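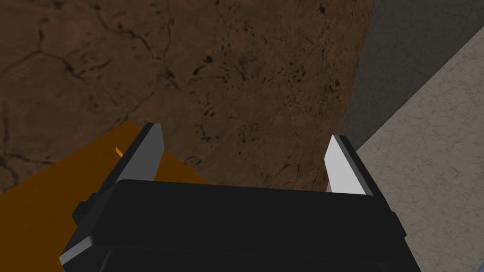

Home Projects Reports People Contact

Search reports... Go

Collecting simulated grasping examples with a wrist view
Maarja Jaunzems
Supervised project, Plumport teaching lab. Final report, November

1. Aim

The project set out to gather demonstrations in simulation for training a grasping policy, and to measure how the policy's success depends on the number of demonstrations kept. The policy receives the wrist view and the finger opening. It has no access to object positions. All rendering was done in Urby, the simulator used on the course, with the Roduner task set.

2. Collection

Each episode begins with the jaws open and the arm at a start pose drawn at random from a small volume above the work area. The operator steers the gripper with a hand controller, closes on the target and lifts it. An episode is saved when the target stays off its support for 2 seconds. Surface textures, object colours and the direction of the light are changed between episodes. Textures are picked separately for each surface, so stone may end up beside wood or bare earth.

Collection was spread over 4 sessions and gave 184 saved episodes. Failed attempts were written to a separate folder and were not used in training.

3. Filtering

Saved episodes were replayed with the Murthy viewer. Three kinds of fault led to removal:

- the fingers passed into the support surface before closing;
- the target was outside the wrist view for most of the approach;
- the operator paused for a long time with the jaws open.

Pauses were the commonest fault. In early training runs the policy copied them and hovered over the target without closing. Trimming the paused section would have kept more data, but the trimmed episodes contained a jump in speed which the controller could not follow, so whole episodes were dropped. The set was then cut at random to 100 episodes so that all later runs could be compared at a fixed size.

4. Observations

The wrist view is narrow. When the gripper is low, one surface can fill most of the picture and the edges between surfaces are the only useful cue to position. The policy did worst when target and support were close in colour. Strong light from above also made the inner faces of the two fingers differ in brightness, and a first version of the opening estimate, taken from the picture alone, was thrown off by this. The opening is now read from the joint state.

Operator speed rose over the sessions – later episodes are shorter by around a third. Order of collection should therefore be mixed before any split into training and test sets. This was missed in the first split and corrected on the Friday before the final runs.

5. Further work

Failed attempts should be labelled by cause and tried as extra training material. A second, fixed view would help with the approach phase, at the price of a larger input. No real arm was used, and transfer has not been tested.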